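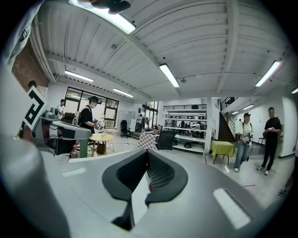 Main room, lower level, with the handheld grippers in use.

Minutes, Flavudari handheld demonstration group
November 16, 2018

Present: Ronaldo Bautista (chair), Hatem El-Sayed (minutes), two guests from Dudex. Apologies from the Nirnau team.

1. Previous minutes
Accepted with one change. Item 4 should say the September recordings were kept on the Abdel Rahman drive, not deleted.

2. Result of the comparison
Hatem reported. The policy trained on 200 demonstrations from a single table completed the pick-and-place task well at that table and poorly everywhere else. The policy trained on 137 demonstrations spread over the whole room did better at tables it had not seen. Ronaldo asked if this was the cloth or the position of the table. Hatem said the test did not separate the two and should be rerun before anything is written up.

3. Finger markers
Gripper width is still read from the marker on each finger. Width drops out when the marker is turned too far from the camera. Dudex suggested filling short gaps by interpolation. Agreed for gaps of 3 frames or fewer - anything longer gets thrown out with the whole demonstration.

4. Room layout
Agreed to leave the tables where they are until the rerun is finished. Red-and-white checkered cloth stays on the middle table, yellow-green cloth on the small one by the stairs. Anyone who moves a table writes it in the log. 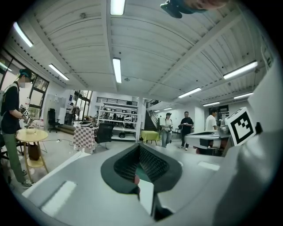 Checkered table at center, yellow-green table near the staircase.

5. Several people recording at once
Other people show up in the background of many recordings. Ronaldo wants to keep them in, on the grounds that a policy should cope with people nearby. Hatem is worried about tracking loss when someone passes close to the camera. No decision. Hatem to compare tracking loss in busy and quiet sessions.

6. Actions
Hatem - rerun item 2 with cloths swapped, same tables.
Hatem - tracking loss numbers.
Ronaldo - gap filling script, then send to Nirnau.
Dudex - spare finger pads, 2 sets.

7. Other business
Log sheets need a column for the gripper number. Ronaldo to add.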